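16th October, bench room

Plomley handheld kit, loan set. Day 2 of the review. Notes for me and Lesia, Bassey people can have a cleaned up version later.

Got in late, started with charging and left the vendor laptop updating itself for most of an hour. Their installer wants an account before it'll do anything. Used the shared login. Would be a problem for anyone working without a network, add to the gripes list.

What's in the box: left and right handhelds, the two cables, a hub, a printed quick start and a spare set of jaw pads in a bag. No case. For the price I expected foam and a case. Cudier shipped theirs in a proper case, and Ollent at least had a lid.

Quick start is OK until step 6, then it refers to a menu that isn't there in this version. Found the setting under Devices instead. Wrote it in pencil on the sheet so whoever has it next doesn't go hunting.

Calibration: close both, hold, open both, hold, touch tips. Right one passed first go. Left failed twice with "range low". Wiped the jaws, unplugged, plugged back in, passed. Don't know which of those did it. Should of changed one thing at a time.

Then the task set, same one we gave the Cudier pair in January so we can compare. Pick up, pass hand to hand, set down, push flat thing on top of round thing without losing either. 70 tries planned, split between me and Lesia Karpenko. I took the first half, she took over when my thumbs got sore.
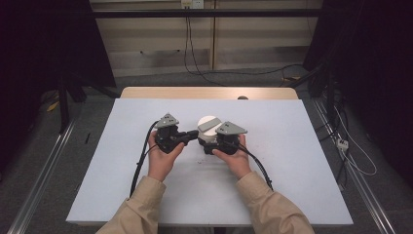 Grip force is the main thing I wanted to know about. Plomley say the jaws give enough feel that you can go easy on a thin part, and I mostly agree, it's better than Ollent where you're guessing. The white cylinder is a good test for it. With the right jaws pinching low down and the left tip only pressing on the side, the flat gray piece stays put on top as long as the right hand doesn't roll. Roll it even a bit and the gray piece goes sliding. That's on the operator though, not the kit. Would like a stiffer wrist feel all the same.

Weight. 462 g each on our scale with cable hanging free. Fine for ten minutes, not fine for an hour. Most of the heft feels like it's up high, so your wrist is always correcting. Lesia has smaller hands and says the lower part is too fat to wrap properly, she'd want a slimmer sleeve as an option. Ask Plomley if there is one.

Cables. They come out on the outer side of each hand, good, they stay out of the way of the jaws. Less good further down, you drag them over the board and feel the tug when you reach across. Taped mine to my forearm for a few runs and it was much nicer. A clip in the box would cost them pennies. Wireless version "planned", no date given when I asked.

Logging. Dropped out once, try 34, no warning on screen, file just stopped. Only noticed when I went to save. Redid it. Hub was hot to the touch at that point, moved it off the carpet onto a shelf and no more dropouts after. Could be coincidence. Want a long run with the hub somewhere cool, then a long run with it back on the floor.

Result so far: 16 fumbles out of the 70, counting any drop or slide as a fumble. Need to dig out the January sheet before saying whether thats better or worse. My feeling is better on pick up, same on hand-over.

Support: mailed them about the missing menu and the dropout this morning. Auto reply only, but it's a Sunday so can't hold that against them.

Against the others, first impression only:
Ollent - cheapest, sloppy jaws, software fine
Cudier - nicest to hold, worst software, slow to ship
Plomley - good jaws, heavy, software in between

To do
- hub heat test, both positions
- swap left and right cables, see if calibration trouble follows the cable
- ask for price on extra jaw pads, left ones marking already
- ask about slim sleeve and cable clip
- find January sheet (Lesia thinks blue folder)
- loan end date?? check the email from Bassey

Left both units pluged in on charge, don't move the hub.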